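La mochila, el repelente y otras batallas de febrero

Otra vez me pasó lo mismo: juré que este año no iba a dejar lo del campamento para última hora y aquí estoy, a las once de la noche, cosiendo etiquetas con nombre en unos calcetines que sé perfectamente que no van a volver. Mi hija mayor se va dos semanas al campamento de Pistport, el pequeño se apunta por primera vez a la colonia de día de Sutbridge, y yo llevo desde enero con una lista pegada en la nevera que crece sola.

Como varias me habéis preguntado por correo cómo me organizo (¡ja!), os cuento lo que voy haciendo, lo que me ha funcionado y lo que no repetiría ni loca.

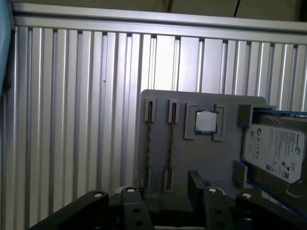
Última actualización de esta entrada: febrero, con lo de las literas y el precio del autobús

Empiezo por la elección del sitio, que es donde más vueltas di. El año pasado fuimos a lo fácil: el campamento al que iba media clase, en Muvanbridge. Piscina enorme, discoteca la última noche, mucho folleto en color. Mi hija volvió contenta, sí, pero cuando le pregunté qué habían hecho me contó sobre todo las colas del comedor. Eran demasiados críos para el espacio que había, y se notaba. Este año le dejé elegir a ella entre los que yo ya había mirado antes, y se fue directa al de Pistport por los caballos y por el lago. Son 51 plazas por turno y los monitores repiten de un verano a otro, cosa que a mí me tranquiliza bastante más que la discoteca.

El precio, que sé que es lo que queréis saber: 900 euros las dos semanas, con todo incluido menos el autobús, que son 40 más. Me dolió, no os voy a decir que no. Lo pagamos en plazos y los abuelos han puesto una parte como regalo de cumpleaños adelantado (gracias, mamá, si lees esto). Hay descuento para hermanos, pero el pequeño todavía no tiene la edad, así que nos quedamos con las ganas.

Lo de las literas lo añado ahora porque me escribió una lectora preocupada. Las cabañas son de ocho, con literas, y se puede pedir cama de abajo en el formulario de salud, en la casilla de observaciones. Está medio escondida. Yo la rellené por lo del sonambulismo, que a mi hija le da cuando está muy cansada, y me llamaron al día siguiente para preguntarme los detalles. Un diez para ellos.

Y vamos con la mochila, que es mi tema favorito y el que más discusiones trae a esta casa. El primer año le metí una maleta de ruedas. ¡Una maleta de ruedas en un camino de piedras! La pobre la arrastró como pudo desde el aparcamiento y creo que todavía no me lo ha perdonado. Ahora llevamos un petate grande, de los blandos, y dentro bolsas de tela por tipo de ropa. Que haga ella el petate, por favor, esto os lo digo muy en serio. Si lo hacéis vosotras, luego no encuentran nada y se pasan dos semanas con la misma camiseta porque es la que estaba arriba.

Cosas que la organización no pone en la lista y que yo siempre meto: pinzas de la ropa, una linterna frontal con pilas de repuesto, un cuaderno con sobres ya franqueados dentro y una funda de almohada de casa. Lo de la funda me lo enseñó Valentina Tapia, que fue monitora muchos años en un campamento cerca de Toledo y que me ha salvado de más de un disgusto. Me dijo: «Mételes algo que huela a su cama y la segunda noche duermen». Y durmió, oye.

Cosas que no volvería a meter: la cámara desechable (volvió con media docena de fotos de un dedo), los juegos de mesa con piezas pequeñas y las toallitas perfumadas, que según me contaron atraen a todas las avispas de la comarca. No sé si es verdad, pero no pienso comprobarlo. 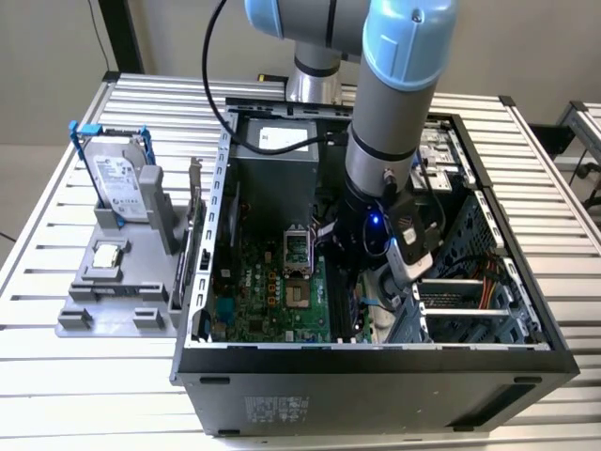 La primera noche fuera (la suya y la mía)

Este apartado lo escribo más para mí que para vosotras. La primera vez que se fue yo lo pasé fatal. Ella subió al autobús sin mirar atrás y yo me quedé en la acera saludando a una ventanilla que ni siquiera era la suya. Luego llegué a casa, hice cena para cuatro por costumbre y me senté a refrescar la página del campamento por si subían fotos. Las subieron pasada la medianoche. Sí, estaba despierta.

En Pistport no dejan móvil, y al principio me pareció una barbaridad. Hay un teléfono de la organización para llamar en caso de necesidad, y a los niños les dejan escribir cartas después de la siesta. Cartas de papel, como las de toda la vida. Me llegaron dos amigas con la misma historia: sus hijos lloraban justo después de hablar con casa, y el resto del día estaban tan felices. Así que he decidido fiarme. Mi marido dice que la que necesita la norma soy yo y lo dice sin maldad, pero lo dice mucho.

Con el pequeño es distinto, porque la colonia de Sutbridge es solo de día, de nueve a cinco. Tiro con arco (con flechas de ventosa, tranquilas), huerto, manualidades y un rato de piscina. Le preocupa una única cosa, y es si tendrá que comer lentejas. Pregunté. Tendrá que comer lentejas. Todavía no se lo he dicho.

Para ir ensayando hemos hecho un par de noches en casa de sus primos, con saco de dormir y todo. La primera la aguantó hasta las tres de la mañana y hubo que ir a buscarlo en pijama. La segunda ya no quiso venirse ni después de desayunar. Si tenéis uno de los que se pegan a la pierna, os recomiendo probar algo así con tiempo, en una casa que conozcan, antes de lanzaros con la colonia.

También estamos practicando cosas muy tontas que damos por hechas: abrir el tubo de crema solar, escurrir el bañador, cerrar la cantimplora hasta el final. Lo de la cantimplora lo llevamos regular. De momento he secado el fondo de su mochila tres veces y el bocadillo del último ensayo acabó hecho una sopa.
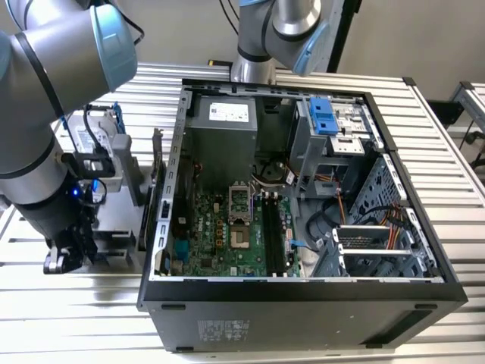 ¿Cuándo conviene reservar plaza?
En cuanto abran el plazo, que en el nuestro fue a primeros de enero y por orden de llegada. El turno de julio se llenó enseguida y para agosto quedaba algo más de margen. Si os quedáis fuera, apuntaos a la lista de espera de todas formas: a nosotras nos llamaron así el primer año, cuando ya había mirado hasta campamentos de vela sin que en esta familia nadie sepa hacer un nudo.

Me falta el certificado del pediatra, que tiene que ir firmado y con las vacunas al día, y unas botas que no le aprieten, porque las del otoño ya le quedan pequeñas. Si alguien tiene unas del 37 en buen estado, que me escriba y se las cambio por un chubasquero casi nuevo, amarillo, talla doce. Voy a terminar los calcetines.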